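Mesa del salón despejada: mis trucos para que no se coma la casa

Aug 16, 2021

Tengo una mesa de madera delante del sofá y lleva años funcionando como aeropuerto: todo aterriza allí y casi nada despega.
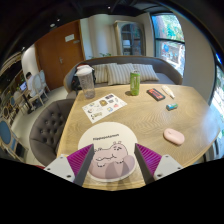
Y eso que yo soy de las que ordenan, ¿eh? Pero una mesa baja junto a un sofá gris y blandito es una trampa. Te sientas con el vaso, con el ratón del ordenador, con una hoja de pegatinas que ibas a usar en la agenda, con la lata de turno... y cuando te levantas te llevas el móvil y gracias. Este verano me puse seria con el tema y os cuento lo que me ha funcionado, que no es gran cosa pero me ha cambiado las tardes.

Lo primero, los posavasos. Durante mucho tiempo tuve unos preciosos guardados en un cajón (no me preguntéis por qué) y los cercos iban cayendo uno detrás de otro. Ahora hay uno siempre fuera, redondo y blanco, con un hipopótamo rosa tumbado que pone "Hippopotamus", por si alguien tenía dudas. Me da alegría verlo y por eso lo uso. Mi consejo es ese: comprad el posavasos que os haga gracia, aunque no pegue nada con el salón. Los de pizarra que me traje de una tienda de Clandine eran elegantísimos y acabaron debajo de una maceta.

Si ya tenéis cercos blancos en la madera, probad primero con un paño seco y la plancha templada, sin vapor, pasándola muy poquito tiempo y levantando para mirar. A mí me salió con dos marcas de tres. La tercera sigue ahí y le he puesto el hipopótamo encima, jaja. Probad antes en una esquina escondida, que cada barniz es un mundo.

Luego está el asunto de los botes de batidos. Los transparentes con tapa de rosca son comodísimos, pero si se quedan en la mesa con un culín dentro cogen un olor que no se va ni rezando. Yo los enjuago en cuanto termino, y si se me ha pasado, agua templada con una cucharada de bicarbonato y a dormir hasta el día siguiente. La tapa aparte, siempre, y el bote boca abajo y abierto. Si lo cerráis todavía mojado, volvéis a empezar.

Las latas tienen una norma en casa: quien se levanta, se la lleva. Aunque no sea suya. Al principio hubo protestas y ahora ya ni se discute.

Para lo pequeño (gomas de borrar, tubos de crema, cajitas de no se sabe qué) uso una bandeja bajita de Flonton que me costó 825 pesos en las rebajas de julio. Lo bueno de la bandeja es que tiene borde, y el borde manda: cuando algo ya no cabe, toca vaciarla. No compréis una grande, por favor, que yo caí y lo único que conseguí fue un montón más ancho. Los tubos van de pie en un vaso viejo, con el tapón hacia abajo, y así además se aprovecha lo del fondo.

Las pegatinas, en una funda de plástico dentro de la agenda. Si se quedan sueltas se doblan las esquinas y luego siempre hay una que aparece pegada en el cojín. ¿Que ya se os ha pegado en la madera? Aire del secador un ratito, una tarjeta vieja para ir levantando y una gota de aceite de cocina para el pegamento que quede. Después, paño con un poco de jabón y a secar bien.

El ratón me costó más. Trabajo a ratos desde el sofá y lo dejaba tirado por cualquier lado. Es rosita claro, muy mono, y se ensucia con mirarlo. Lo limpio apagado, con un paño apenas húmedo, y los bordes con un bastoncillo. Desde que tiene su sitio en una esquina de la mesa no lo he vuelto a sacar de entre los cojines.

Y para la madera en sí, pasada diaria con microfibra seca, siguiendo la veta. Una vez al mes le doy cera Storley, poquísima, y dejo la ventana abierta un buen rato. Si la vuestra está barnizada preguntad antes, porque a algunas la cera las deja pegajosas.

Me falta resolver los cables del cargador. Si alguien tiene un sistema que no implique agujerear la mesa, que me lo deje en los comentarios y lo pruebo esta misma semana.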